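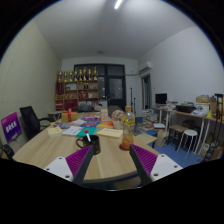

Project Report: Why Our Gripper Kept Dropping the Bottle

So this report was meant to be called something grander, but the fault took over the whole project, and in the end it taught me more than the bit that worked. My job was the hand-held gripper (we named it Diltik, after a long evening and too much tea) and the grasp log that goes with it. So-yul Oh did the finger plates and Remzi Ateş wrote the logging script.

The task sounds easy. Walk up to the table, close the two fingers on a drinks bottle, lift it, hold it, put it down somewhere else. We did 361 lifts in April and logged every one. In 39 of them the bottle slid down between the pads after the log had already written "held". A slip I can live with! A log that says everything is fine while the bottle is on its way to the floor is a different matter, and that's why I've treated it as a safety fault. 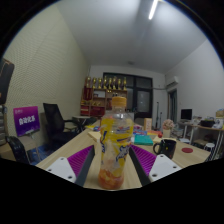
My first guess was the pads. They're ribbed, and I was sure the ribs were too soft, so I spent far too long swapping them between the left and right fingers and writing down which side let go first. No pattern at all. Then I blamed the bottle, because a clear plastic one gives when you squeeze it, and a nearly empty one gives even more. That was half right, as the slips did bunch up on the bottles with the least drink in them.

The real trouble was in how we decided a grasp was finished. The script watched the gap between the fingers, and when the gap stopped changing it called that a grip. But if you pause with the fingers only lightly touching (and I do pause, I'm slow), the gap stops changing too. So it logged "held", I lifted, and off went the bottle. One of them took a full mug with it, which is how I lost 2 pages of handwritten notes.
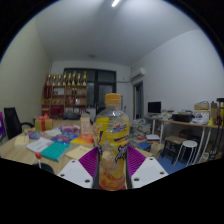 Remzi thought I was being hard on the script, and wrote in the margin of my draft that the gap check was only ever meant for stiff boxes, that he'd said so at the start, and that I should put this in. Fair enough, it's in.

The fix has two parts. The script now waits for a small squeeze past first contact before it writes anything, and it keeps checking during the lift, so a slip changes the entry to "lost" and sets off a beep. I did 21 more lifts with the emptiest bottles we had. The bottle still slid in 2 of them, but the beep went both times and the log was right.

Still to do: So-yul wants to try a wider pad, and I'd like the beep to be louder.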